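Home Meetings Minutes Papers Contact
Filed under: Minutes & Agendas
4 min read

Equipment planning meeting, minutes
February 2022

Present: packing, purchasing, maintenance, finance. Apologies from dispatch.

1. Previous minutes
Accepted with one correction. The earlier minutes said the Granora proposal was "agreed in principle". It was noted for discussion and nothing more. Wording to be changed.

2. Bag handling cell
Purchasing went through the two quotes. Mornetti want $3632 a month on a lease, service visits included. Skendov want $3163 a month, service visits extra, and their letter doesn't say how much extra. Finance would not call the second one cheaper until there is a figure in writing.

Both firms say their arm can handle our zipper bags. Packing said both firms would say that. The bags are thin, shiny and floppy, and what goes in them is nearly as flat as the bag. Lifting one by a corner is a long way from filling it, closing it and putting it in a carton, and the meeting wanted those four jobs priced and tested one at a time.
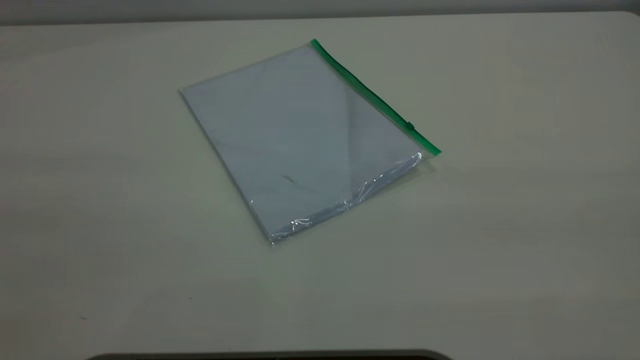

Maintenance asked what the quoted rate was based on. Mornetti's brochure gives 21 bags a minute, with a footnote about "suitable product" that doesn't say what suitable means. Skendov give no rate at all, which maintenance preferred to the footnote. Neither firm has offered to put a rate in the contract.

Finance pointed out that the saving in both proposals assumes the cell runs through both shifts from the first week. The labeller took months to settle in and still stops when the room is cold. Finance will redo the sums with a slow first quarter and someone standing beside the cell for all of it.

Agreed: no order to be placed until each firm has run our own bags, straight from our own cartons, with packing there to watch. Bags brought along by the supplier don't count.

3. Grippers and spares
Gripper fingers are a wear item and are left out of both quotes. Chamoun can supply fingers that fit either arm, lead time 15 working days. Packing asked what we do for those 15 days if a finger goes. The supplier's answer was to hold spares, so spares go in the budget — two sets, and not out of the maintenance line again.

There was some talk about suction cups as an alternative. Maintenance is doubtful they would hold on a creased bag but will ask for a loan set.

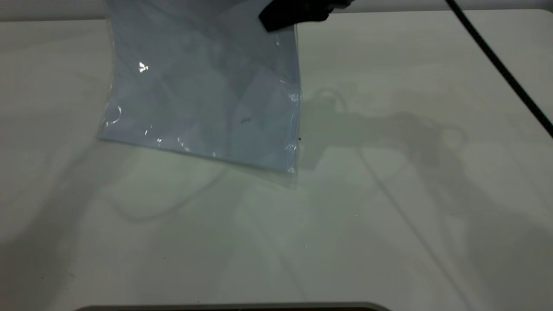 Could we change to a stiffer bag and make the whole job easier?
Possibly, but the heavier film costs more on every bag we pack, and that would have to be added to the price of the cell. Purchasing will get a sample and a price before anyone leans on this idea.

4. Floor space and power
The spot next to the carton sealer is the only one with enough power. Guarding would take up part of the walkway. Maintenance to mark it out in tape and leave it there for a week so people can complain early. Mornetti's drawing shows the guard door opening into a post.

5. Granora software
Granora are offering a monitoring package at a yearly fee. Packing asked what it would tell us that the counter on the sealer doesn't. The sales sheet was read again and the question stands. Deferred.

6. Actions
Purchasing: service costs from Skendov in writing; stiffer bag sample and price.
Finance: revised payback for both quotes, spares included.
Maintenance: tape out the floor; suction loan set; query the guard door.
Packing: set aside two cartons of bags for the trials, ordinary stock, creased ones left in.

Next meeting once the Skendov figures are in. If they don't arrive, Skendov comes off the list.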